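Search this blog
Search

November 2025
by Mireille Najjar

Arm update, quick one before bed. Shoulder joint finally stopped skipping – new belt, tensioned properly this time, plus a reprint of the bracket in a diffrent colour because the grey ran out. Elie lent me the good calipers from the Prellwood workshop. Two mm out. Two!

Wiring still a mess. Elbow servo fine, wrist servo hums when it's holding still, don't love that. 400 g payload in the spec, nowhere near trying it.

Next thing is soft stuff. Bedding, cushions, anything with a fringe. Going to do the moves by hand first, slowly, write down where each hand goes, then work out what one arm can do with that. Probaly not much. Parts order from Tovari is still sitting in Veruddale, so no second arm till it turns up.

29 comments
Share
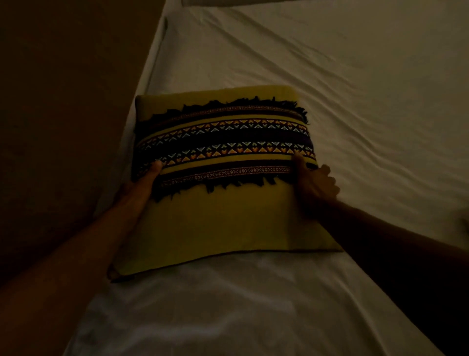
Does the wrist hum when it's powered but unloaded?
Only under load – unloaded it's dead quiet.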